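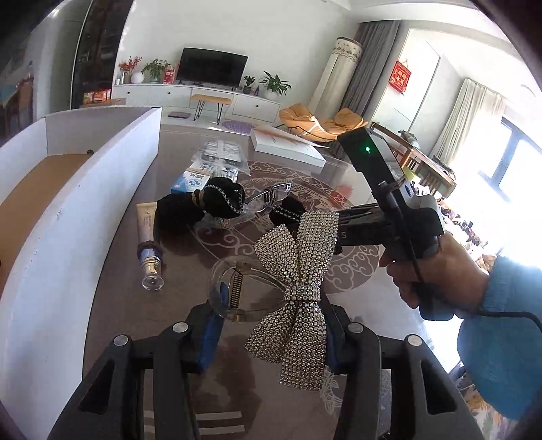 3.2 Return rates and sorting of small accessories

Items handed in at the two sites were logged over one winter season, beginning in December. The Rosales depot serves a mainly residential catchment; the Andura depot is attached to a retail park and receives most of its material from changing rooms and car parks. A total of 1,687 items met the inclusion rule (longest side under 100 mm, no electronic parts). Gloves and keys were excluded, as both depots handle them under a separate procedure described by Figueroa and Gallegos.

Each item was given a material code and a value band by one of two coders. Where an item combined materials, the code followed the part judged largest by area, and the remaining parts were entered in a free-text field. Hair accessories caused most of the disagreement at this stage. A clip with a transparent plastic body, a gold-coloured spring and a rhinestone bow (Figure 6) can reasonably be coded as plastic, metal or decorative, and the first version of the coding sheet gave no rule for choosing between them. The revised sheet treats the body as the main part and ignores any trim.

Figure 6. Hair claw clip with rhinestone-covered bow, coded as plastic under the revised sheet.

Value bands were less affected by the revision. Coders tended to place trimmed items one band higher than plain items of the same type, and this held at both sites. Trujillo reports a similar effect for belts and brooches in the Wumham survey, although her bands were wider and the comparison should be read with care.

Claim rates differed by site more than by material. At Rosales, owners usually returned in person and described the item from memory; at Andura, most claims came through the online form, which asks for colour and place of loss only. Short descriptions of this kind matched several stored items at once - hair clips and single earrings in particular - and staff then had to contact the claimant again. Repeat contacts were not logged before the form was changed, so the cost of this step cannot be estimated for the full season.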